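Search this site
Search
Home Concerts Tuition About us Hire Contact

About Clevidier Chamber Music

2 September 2026
By Zyanya Bermúdez
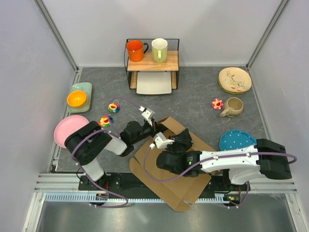 Two mugs on the rack and the bird plate.

Clevidier is a chamber music society and teaching studio in Walport. We present a season of nine concerts each year, starting in March, and teach violin, viola, cello and piano to children and adults.

The society began as a string quartet that rehearsed in a shopfront on Ravn Street. People waiting for the bus used to come in and listen, so we put out chairs, and later printed a program. The quartet still plays in every season, joined by guests for the piano quintets and the larger wind works.

Our home is the old Prukon building, which we lease from its owners. The hall seats 66. It has a timber floor, a grand piano and a small foyer where tickets are sold on the night. Programs run for an hour without an interval, and most are played twice, on a Friday evening and again the next afternoon. Bigger works go to the town hall.

We play a lot of Haydn and Schubert, and at least one new piece in each season is commissioned from a composer living in the region. Scores and parts from past commissions are kept in our library. The library now holds 2,000 items and is open to members, who may borrow parts for a month at a time.

Lessons are given on weekdays after school and in the early evening. Beginners are welcome from age six. Students who have been with us for a year can join one of the 2 junior ensembles, which rehearse on Saturday mornings and play in the foyer before selected concerts. We have a few half-size cellos and violins for hire. Fees are payable by the term.

I have been artistic director since the move to the Prukon building, and I play viola in the quartet. Questions about programs or commissions can be sent to me through the contact page. For lessons and instrument hire, please ring the studio office.

Home Concerts Tuition Contact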